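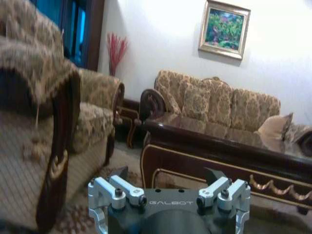 Brocade armchairs with dark wood in the frames: hard to give away.

Last updated 27th December
3 min read

My parents' lounge suite cost them 20 weeks of my father's wages. When we cleared the house in July, the best offer was nothing, provided we delivered it. Two charities declined over the phone.

I think we have the price of furniture backwards. A new sofa from Jemwood is $419 and will sag before the warranty is up. A hardwood frame can be reupholstered three times, and we pay the council to crush it.

Taste is part of it – brown is out of favour – but the larger problem is freight. Moving one heavy chair across Melbourne costs more than a flat-pack replacement. Councils already send trucks down every street for hard rubbish. They could run a second truck for anything still sound and sell it from a shed at the tip.

Some ratepayers will object to the cost. They are paying now, through landfill fees, and getting nothing to sit on.

We kept one chair. The rest went to a cousin in Ballarat, who paid for the trailer.

We use cookies to improve your experience. Accept or manage settings.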